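设备与空间简报:Rolness 共享工坊储物新规

Rolness 共享工坊的储物区从今年起改了规矩,不少会员来信问细节,这一期集中说一下。

先说起因。去年七月我们做过一次盘点,登记在册的零散物料共有 2657 件,其中写了会员姓名的只有 1788 件。剩下的东西放在架子上、桌子底下和走廊尽头,有的连值班的人也认不出是什么。会员数量比刚搬到 Lellville 的时候多了不少,储物区却还是原来那一间。过去靠大家自觉,先到先放,现在已经放不下了。

新规从 2026-02-13 起执行。每位会员可以使用两个标准箱,箱子由工坊提供,到前台登记后领取。自己带来的箱子也可以用,但外尺寸不能超过标准箱,而且要能叠放。纸箱不再接受,受潮以后底部容易散,去年雨季已经塌过一次,连带下面一层的布料也弄脏了。

标签统一贴在箱子的短边。标签上写三项内容:会员编号、存入月份、下次检查月份。字请写大一点,用油性笔。铅笔和水性笔写的标签几周后就看不清,检查时会按无标签处理。

超出两箱的部分,可以申请项目位。项目位按项目给,同一个项目不论几个人参加,只给一个位置,最长三个月,可以续一次。申请表放在前台的蓝色文件夹里,填好后交给 Nuria Vallejo,她负责安排位置,一般当周就有答复。已经在用项目位的木工组和织物组不必重新申请,原来的期限照算。

敞口箱另外有要求。有会员习惯把手头正在用的小件一股脑放进一个敞口箱里,拿取方便,这个做法可以保留,但只限在工作台旁边使用,离开时要收回架上或者盖好。小螺丝、针、刀片之类不能散放在敞口箱里,必须先装进有盖的小盒。
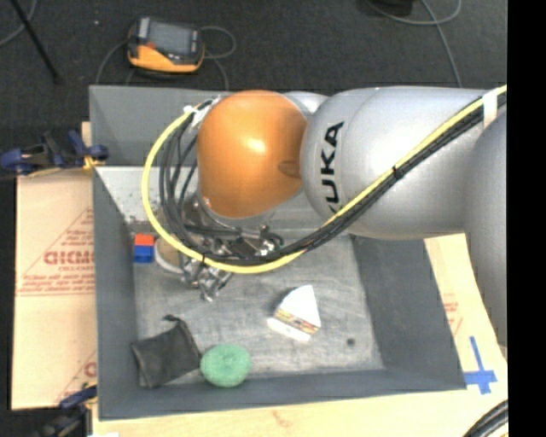

灰色敞口箱与散放的物件,上方为 KUKA 机械臂。

架子的分区也重新排过。靠门的一组放常用的公共耗材,会员的箱子不要占用。中间两组按会员编号从小到大排,编号贴在层板的正面。靠里墙的一组留给项目位。重的箱子请放在最下面两层,最上层只放轻的东西,取用时用梯凳,不要踩层板。

有几类物品不收:开过封的油漆和稀释剂,充电中的电池,食物,以及没有清洗过的刷子和容器。油漆可以放到院子里的金属柜,柜子的钥匙在前台,取用要签字。电池请带回家充电。锂电池如果有鼓包,直接告诉值班的人,不要自己扔进垃圾桶。

关于检查。每个季度的第一个月检查一次,由值班人员按架子逐层核对标签。标签过期的箱子会贴黄条,同时给会员发邮件。贴黄条后三周内没有回音,箱子移到后间;再过一个月仍然没人领,里面能用的东西归入公共耗材,其余处理掉。退会的会员请在退会当月把东西带走,确实有困难的可以写信商量,以前住得远的会员也有托人来取的,事先说一声就行。

有人问,没有标签的那批旧物怎么办。这批东西目前集中放在后间的长桌上,大致分成木料、金属件、织物和其他几堆。会员可以在开放时间过来认领,能说出大概是什么、什么时候放的就可以拿走,不需要别的证明。认领期到三月底为止。之后剩下的木料和织物会拿一部分给 Fustow 的社区手工班,他们那边缺练习材料,去年已经来问过。金属件按重量卖给回收站,所得记入耗材账。

还有人问能不能多付费用换更多箱位。我们讨论过,暂时不开放。架子总共就这么多,多卖一个就少一个人能用。等后间腾出来以后,再看能不能加一组架子。Pirmin Auer 已经量过后间的墙面,靠窗那一侧放得下一组窄架,暖气片前面要留出空当。报价正在问,有结果会写在下一期里。

Villanueva 分点的会员注意,那边的储物规则这次没有变,还是每人一格,锁自备。两边都用的会员,箱位分开计算。需要把东西从一边运到另一边的,可以跟每月一次的材料车,提前在前台的本子上写明件数和大小。易碎的东西请自己包好,司机不负责打包。

最后是几件零碎的事。标准箱的盖子和箱体不是一一对应的,同一型号可以互换,盖子裂了到前台换,不收费。标签纸用完了也在前台拿。梯凳用过以后请放回门后,近来常有人把它留在里墙那边,要找半天。推车下面的一个轮子换了新的,比原来顺,装重物下坡道时请两个人扶着。

对规则有意见的,可以写在前台的本子上,也可以直接回复这封邮件。四月的会员会上会留出时间讨论,到时候检查周期和项目位的期限都可以再改。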